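工单:选课与住宿系统 学期初报名异常
提交部门:学生事务处,Lenerar 校区
处理人:Tharun Kamath
状态:处理中(已经第三次改成“处理中”了)

问题描述
周二早上开放秋季宿舍续住登记,学生在 Prerkov 系统里点“确认续住”,页面转圈,然后提示“您不是本校学生”。其中有一位在本校读到第四年,学费一分没欠,打电话来问是不是该把学费退给他。我说这个归财务处。

受影响账号:553 个,都是 Murthy 楼和 Hodarska 楼的在住学生。新生不受影响,新生什么都还没来得及被我们弄坏。

记录一
09:10 先按手册清缓存,无效。手册第一条永远是清缓存,第二条是请学生换个浏览器。换了,错误提示的字体变好看了一点。

09:40 查学籍接口,学生状态返回正常。续住模块读的却是另一张表,表里这批人的学期字段还停在上学期。也就是说,学籍系统认为他们在读,住宿系统认为他们已经离校。

10:15 联系供应商,对方回复工单已收到,优先级“中”。询问怎样才能变成“高”,回复说需要填写优先级调整申请,申请本身的优先级为“低”。

记录二
11:30 找到原因。八月做学期切换时,批量任务每次最多处理 200 条,两栋楼的名单排在最后,任务超时后自己报了“成功”。日志里有一行警告,夹在一堆打印机提醒中间。

11:50 顺手更新了续住学生的自助说明页,原来那页还在教大家去已经拆掉的服务窗口排队。新页加了“公共区域与个人物品”一节。

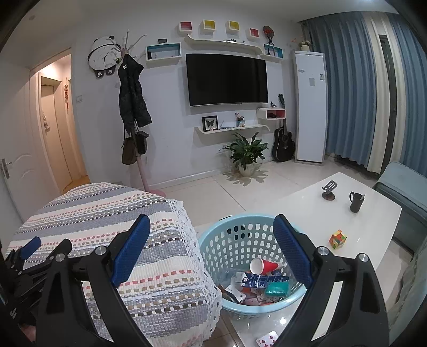
图1 茶几旁的浅蓝色收纳筐,筐里有纸杯和扑克牌。

学生事务处审稿意见:文字里“请于合理时间内”改成具体时间。我问具体是什么时间,答复是“合理的就行”。暂时留空。

记录三
13:20 手工重跑学期切换,分批执行。第一批跑完,抽查几个账号,续住按钮能点了,点完能出确认单。第二批跑到一半被数据库夜间备份锁住。现在是下午。备份计划的时区设置不是本校所在的任何时区,已另开工单。

14:45 备份结束,继续跑。剩余 62 个账号报错,原因是这些学生换过房间,旧床位没有释放,系统认为他们同时住在两个地方。个别人的旧房间已经分给了新生,于是新生也收到一封邮件,欢迎他认识自己的室友,室友是楼上搬走的那位。邮件已撤回,道歉信由宿管办起草,预计比系统先修好。

15:30 与宿管办对床位。宿管办有一份自己的表格,颜色标注,黄色代表已换房,另一种黄色代表申请换房。两种黄色在我的显示器上完全相同。打电话一个一个核。
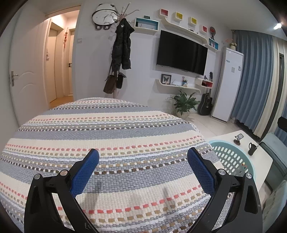

床位释放的规则这次一并写清楚:换房审批通过后,旧床位在当天自动清空,不再等宿管办手动点“完成”。点“完成”的按钮藏在二级菜单里,去年一整年用过它的人有 2 位,其中一位是我,点错的。系统里“床位状态”只认三个值,空、占用、待查,而宿管办登记时习惯写“有被子”。以后铺着条纹毯子的床,也请按流程填“占用”或“待查”,花色不用写,备注栏写满五十个字会把整行挤掉,这是另一个已知问题。换房日期必填,写“上周”系统不收。

记录四
16:40 旧床位全部核完并释放,重跑剩余账号,全部通过。学生端提示恢复为“您已成功续住”。那位四年级学生又打来电话,问这次算不算数。算数。

17:05 供应商来电,说已复现问题,建议清缓存。

遗留事项
1. 批量任务超时不得报“成功”,等供应商排期。
2. 续住登记截止时间顺延,通知文稿在学生事务处,卡在称呼用“同学们”还是“各位同学”。
3. 打印机提醒从主日志里移走。打印机那边归后勤,已发邮件。
4. 备份时区,见另一张工单,编号待分配。
5. 自助说明页的“合理时间”仍为空白,请学生事务处补。

本工单在第 1 条有回复之前不关闭。如果系统因为长时间无更新把它自动关闭,请重新打开并抄送给我。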